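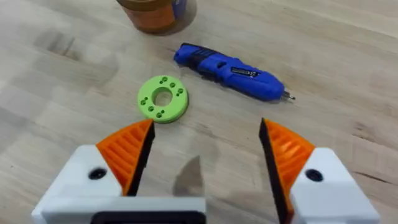
Odmont Workshop Skills
Handout 4: Cordless screwdrivers and the bench top

Before the session
Read section 2 of the course booklet. Bring eye protection and tie back long hair.

Setting up
Clear the table and wipe it down. Keep glues, fillers and finishes in closed containers at the back, label facing you. Lay the screwdriver flat when you put it down, with the bit pointing away from the edge.

Driving a screw
Pick a bit that fills the slot. Check the forward/reverse setting. Hold the tool in line with the screw and press before you start the motor. In softwood, drill a pilot hole first if you are within 30 mm of the end of the board.

Practice piece
Join the two offcuts with four screws, heads level with the surface. Take them out and repeat on the other side.

Marks
The piece is marked out of 100. Hand in by September 11, 2026, with your name on the underside.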